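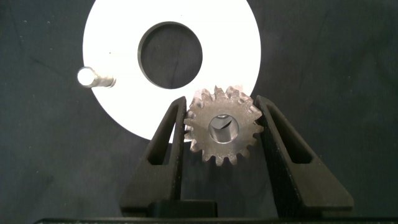
Home Visits Workshops About Contact

We use cookies to improve your visit. Accept / Settings

Drindon open day: small gears, big claims

The Salodus people say their spur gears come out "ready to fit." I went to Drindon in March wanting to believe it, and came home with doubts.

The gear I kept returning to is a plain little thing: dull gray metal, short blunt teeth, a round hole through the middle. The bore is smooth and shiny. The rest has a slightly rough, matte surface, and I wanted to know if that was the final finish or a step they'd skipped. Onni Niskanen, our guide, called it "the look customers expect." Which customers? He moved on to the coffee.

The tour costs 18 dollars and lasts an hour, 17 minutes of it a slide show. We were told the shop ships 4000 gears a month. Maybe so – I saw six on the sample table and no packing area.

Saimi Väisänen at the bench was more use. She said the bore gets the attention and the tooth faces depend on the order. I'd have paid for an hour with her and no slides.

Last updated: May 30, 2020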